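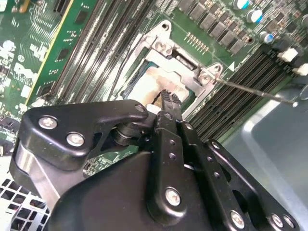
Tharindu Paul had all but given up on the old parish records being searchable in his lifetime, he told the packed reading room at Tornville Public Library, and then he typed in his grandmother's maiden name and there she was, on a school roll from the year she turned nine. People clapped!

The occasion was the opening of the Tornville town archive online, which went live on August 25, 2021, after a long stretch of scanning, typing and checking. Anyone with a library card can now search council minutes, school rolls, ferry logs and the complete run of the Tornville Flanen, the weekly paper that covered the town's births, quarrels and lost cows until it folded. You can do it from home, too, and if you don't have a card the front desk will make you one while you wait.

The heart of it is the newspaper. The library owns around 2000 issues, many of them kept for years in the basement of the old Gasska mill building, and every one has been scanned front to back, ads included. The ads may be the best part. There are hat sales, piano tuners, a dentist who promised "no lingering," and a long-running feud between two bakers conducted entirely in small boxes on the back page. Type the name of your street and you can lose an afternoon very happily.

The pages are searchable by word, which works beautifully on the later issues and a bit less well on the early ones, where the ink has bled and the letter s tends to come out as an f. Janaka Dewan, the library's local history librarian, suggests trying a few spellings before giving up. Family names wandered a good deal in those days, and the same household can turn up under three versions in a single year.

"Search for the neighbors if you can't find the person," Dewan said. "People got into the paper for visiting each other. Half the social column is somebody going to somebody else's house for supper."

The records are stored on the library's own machine in the back office, with a second copy held at the county offices in Uddin. Dewan said the library wanted the collection close by so that corrections could go in quickly. Each page has a small link for reporting a mistake, and readers have taken to it with gusto. One of the first messages pointed out that a prize pumpkin had been filed under obituaries.

Visitors at the opening crowded the public terminals and read bits aloud to each other across the room. One woman found the notice for her parents' wedding dance, band and all – she hadn't known there was a band. A pair of brothers went looking for proof of a barn fire their uncle always talked about, and found it, though the barn in the paper was a good deal smaller than the one in the story.

There is more to come. The photographs are next, starting with the ferry landing and the school picnics, and the library hopes to have the first batch up in March. Many of them have no names on the back, and Dewan plans to put prints out on the long table by the window so that people can pencil in whoever they recognize.

Free help sessions run in the reading room from 2 to 5 in the afternoon all through the fall, with no sign-up needed. Bring a name, a street or a rough date, and bring your reading glasses as well, because some of that print is tiny. Original bound volumes can still be seen by appointment at the front desk.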